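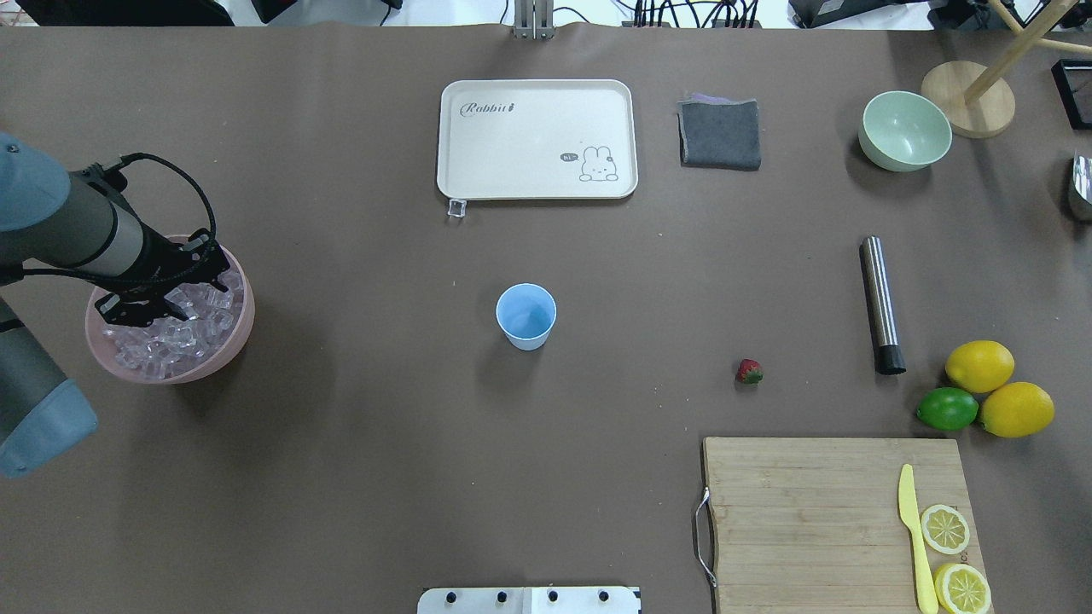 Pink bowl, clear cubes, cream tray.

I have been building scale models long enough to distrust any product with the word "easy" on the label, and clear water resin is where that distrust started. So when Drorus put out a new two-part mix for ponds and harbors, and the guys at my club table started passing a bottle back and forth like it was holy, I bought the small kit and kept the receipt.

The base was a short stretch of canal with a stone wall on one side. I call the place Kinsella on my layout, for no good reason. I sealed the bed with 2 coats of matte varnish, ran masking tape along the open ends, and pressed it down with a spoon handle. The instructions tell you to warm the bottles first. I did one pour with warm bottles and one without, on scrap foam, and I could not tell them apart. Make of that what you like.

What does matter is depth. Drorus says you can go as thick as you want in a single pour. I don't believe it, and my test piece didn't either. The deep end went yellow at the bottom and pulled away from the wall, leaving a bright line you can see from across the room.
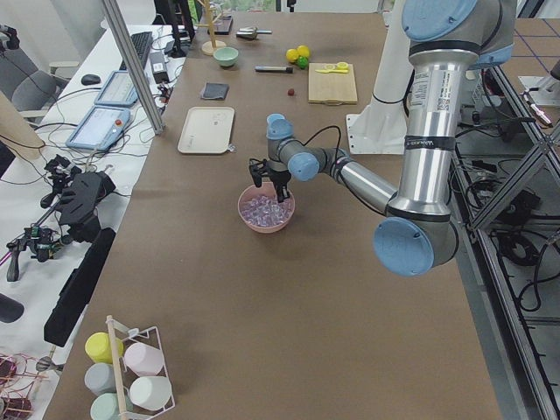 For the real base I went back to thin layers and waited overnight between them. It took most of June. The tape held on one end and leaked on the other, so I now have a hard little puddle on my cutting mat that I expect to own forever.

Ripples are the other big promise. The kit comes with a jar of gel you stipple on with an old brush. It looks fine for a lake. For a canal in 1/87 it looks like a storm at sea. I sanded it back with 1000 grit, then 2000, and brushed on Tarkden gloss, the cheap stuff I already had. That gave me a surface I can live with.

Is the resin bad? No. It cures hard, it doesn't smell much, and the bubbles do come up if you leave it alone. But I paid more than I usually do and got the same water I was getting before. If you still have a bottle of your old brand on the shelf, use that up first. Mine is going under the lock gates next, once I fix the leaky end.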